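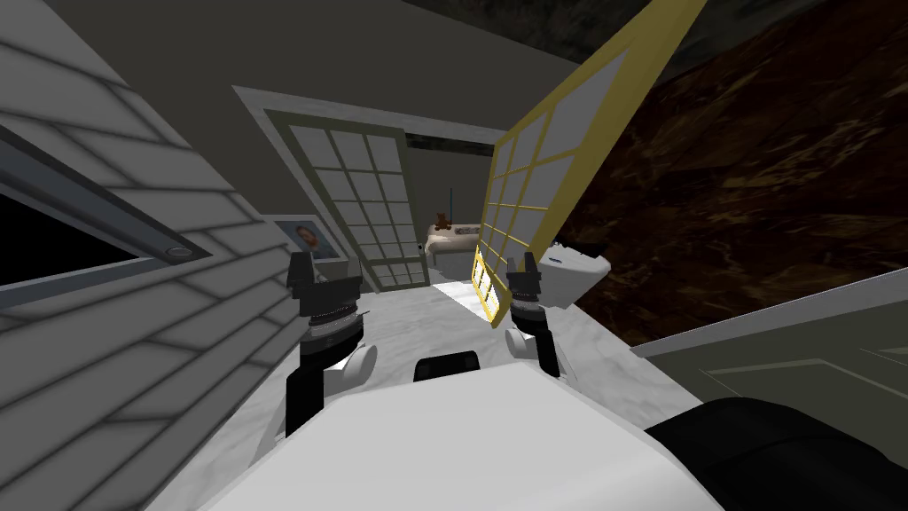
Home | About | Research | People | Join us | Contact

About the Urnus Lab

The Urnus Lab is a research group at the Skoltov Institute. We study how two-armed mobile robots can learn household tasks in simulation and then carry them out in real homes. Our main subject is doors: hinged doors, double doors, cabinet doors, and the narrow spaces people tend to put behind them.

The group was started by Szymon Kaczorowski, who still leads it. He had been working on grasping and found that his robots could pick up most objects on a table but could not get to the next room to fetch one. The first project dealt with a single office door. The work has grown from there.

What we work on

Our method is called Clarnier. It builds simulated apartments from a library of parts and changes them between training runs. Wall finishes, floor materials, door colors, furniture and lighting are all drawn separately, so a glossy stone floor can end up next to outdoor siding, and a bedroom can open off almost anything. The rooms don't have to look like good design. They have to be different enough that the robot can't rely on the color of a frame or the pattern of a floor to decide where the opening is.

The robot's own view is varied as well. Camera height and tilt change from run to run, and the policy is trained on what the robot sees, including its own arms and body.

The current library holds 242 room layouts and 86 door models. A full training set has 3,365 episodes. Each episode starts with the robot near a doorway and ends when it has passed through, touched something it shouldn't, or run out of time.

What we have found

Changing the surfaces helped less than we expected. Changing the camera tilt helped more. Policies trained with a level camera did well in simulation and then failed on the real robot whenever its base stood on a rug or a raised threshold. With tilt added, most of those failures went away. Glass doors are still our weakest case. The policy sometimes treats a glass panel as open space, and we don't have a fix we are happy with.

We publish our failed runs along with the successful ones. Maximiliano Montecinos maintains the archive and can arrange access for other groups.

People

Szymon Kaczorowski, group lead
Krystyna Witkowska, simulation and scene generation
Maximiliano Montecinos, policy training and data
Hanna Zawadzka, robot hardware and home trials

We also take up to 4 master's students a year. Applications open in May. Please write to Krystyna first if your project involves new scene parts, as adding to the library takes longer than most students plan for.

Funding and partners

Our home trials are run with Jakubowski, a housing company that lets us use apartments between tenants. The simulation work is paid for by the institute.

Last updated: May

Comments

Iwona Duda: Do the 86 door models include sliding doors? We have mostly those in our test building.

Hanna Zawadzka: No, only hinged ones so far. Sliding doors need a different handle model and we haven't built it.

Iwona Duda: Thanks. I'll write to Maximiliano about the archive in the meantime.

P.K.: Is the tilt result written up anywhere? I'd like to see the numbers for thresholds and rugs separately.

Szymon Kaczorowski: It's in draft. The two cases are in separate tables.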